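Skusine 사각 트레이, 짙은 청록

올려놓을 것이 없는 사람에게는 권하지 않습니다. 열쇠, 영수증, 언제 생겼는지 모를 단추까지 식탁 위에 굴러다니는 집이라면 이야기가 조금 다릅니다. Skusine 트레이는 그 어수선함을 없애 주지 못합니다. 네모난 테두리 안으로 모아 줄 뿐인데, 멀리서 보면 정리한 것처럼 보입니다.

색은 한 가지입니다. 검정이라고 하면 청록 아니냐고 하고, 청록이라고 하면 검정 아니냐고 하는 문의가 3월 내내 들어왔습니다. 둘 다 맞는 말씀이라 색상명은 그냥 두었습니다. 밝은 나무 상판 위에서는 테두리에 빛이 가늘게 걸려 푸른 기가 좀 더 올라옵니다. 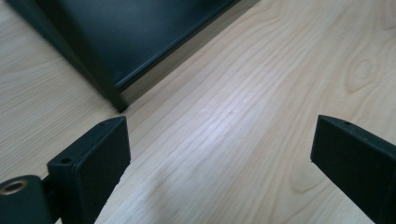 크기와 마감

긴 변 40cm. A4 서류가 눕고도 남지만, 서류를 눕히기 시작하면 다시는 일어나지 않으니 주의하십시오. 무게는 674g이라 한 손으로 들 수 있습니다. 표면은 매끈한 반무광이고, 턱이 올라와 있어 볼펜이 굴러도 웬만하면 안에서 멈춥니다. 모서리는 각지게 마감했습니다. 둥근 모서리를 찾으신다면 같은 계열의 Stinirine을 보십시오. 성격도 그쪽이 더 둥급니다.

손질

마른 천으로 닦습니다. 기름이 묻었으면 중성세제를 푼 물로 닦고 바로 물기를 거두십시오. 철 수세미, 식기세척기, 전자레인지는 안 됩니다. 전자레인지는 실제로 문의가 있었습니다.

주문

Teltov 창고에서 출고합니다. 배송비 3,000원, 두 개부터는 2,000원. 선물 포장은 없고 갈색 종이로 쌉니다. 리본은 집에 있는 것을 쓰십시오. 단순 변심 반품은 받지만 열쇠가 든 채로 보내지는 마십시오.

재입고 2021년 8월 10일
함께 쓰는 제품: Shibata 칸막이(별매)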